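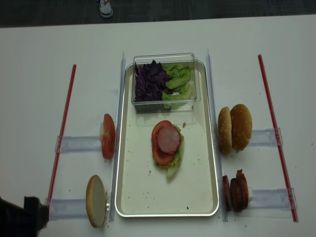

Page last changed: 2025-01-12

Lunch at Grirnton: Where the Time Goes
Project report, Trí Hầu

Background

The lunch break at Grirnton is 60 minutes long on paper. Anyone who has stood in the cafeteria line with a sandwich order in front of them knows that the paper is lying. My project set out to learn how much of the break a student spends eating and how much is spent standing behind somebody who can't decide about mustard.

I picked the topic in June, when I was hungry, which is probably how most field research gets started. My first proposal was on the history of the lunch break itself, but the library had one book on it and someone else had checked it out. I suspect they are also doing a report.

How lunch works now

There are two ways to get food. The first is the hot counter, run by a catering firm called Bunis. The second is the cold counter, where sandwiches are put together while you wait and you may choose your own greens. The hot counter is faster. The cold counter is better. Students sort themselves between them according to patience, and a few switch lines halfway through, which according to my notes has never once helped.

Payment at both counters goes through a card system made by Tritenex. The card must be held flat against the reader. It must not be waved, tapped, or pressed harder. There is a sign about this, and the sign is behind the reader.

Method

I stood by the end of the cold line with a stopwatch and a clipboard. For each person I wrote down when they joined the line, when they ordered, when they paid, and when they sat down. I kept going until I had 1,611 records, a number chosen by the notebook, which ran out of pages.

I didn't ask for names. Several people gave me theirs anyway, along with views on the soup.

Two problems came up early. People who saw the clipboard hurried, as if I might be grading them. I moved behind a pillar, where I looked much stranger but got better numbers. Also, a person who saves a spot for a friend breaks the whole system. Is the friend's wait zero? I decided the friend's wait starts when the friend shows up, and I stand by this, though my lab partner does not.

What the records show

The wait before ordering is the part everyone complains about, and it is a fair complaint. Ordering itself is slow for one main reason, which is choice. A person who walks up knowing what they want is gone before I can click the stopwatch properly. A person who asks what the options are hears the options, thinks about them, and asks for the first one again.

Greens cause more trouble than bread. Cabbage or lettuce should be a short conversation. It isn't, especially for people who want both and seem to feel this needs defending. 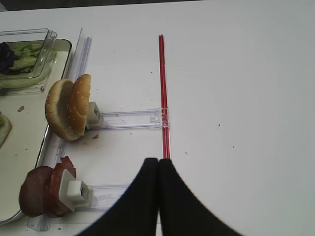
What other schools do

Masri, the school across the river, takes orders in the morning on paper slips. Their students pick up a bag with their name on it and leave. I visited once and found the place eerily calm. The drawback is that you have to know at breakfast what you will want at noon, and two of the students I spoke to had traded bags before reaching a table.

Suggestions

Put the menu where the line starts. At present it hangs over the cash register, so you can read it in full once you have paid.

Move the Tritenex sign in front of the reader.

Try paper slips at the cold counter for one month and keep the walk-up line open for the undecided, who will always be with us.

Limits of the study

All of the timing was done by one person, who was missing his own lunch to do it. I only watched the cold line closely, so the remarks on the hot counter come from being a customer. Spot-savers were counted as described above. The raw notebook is with the course office, apart from one page that got soup on it.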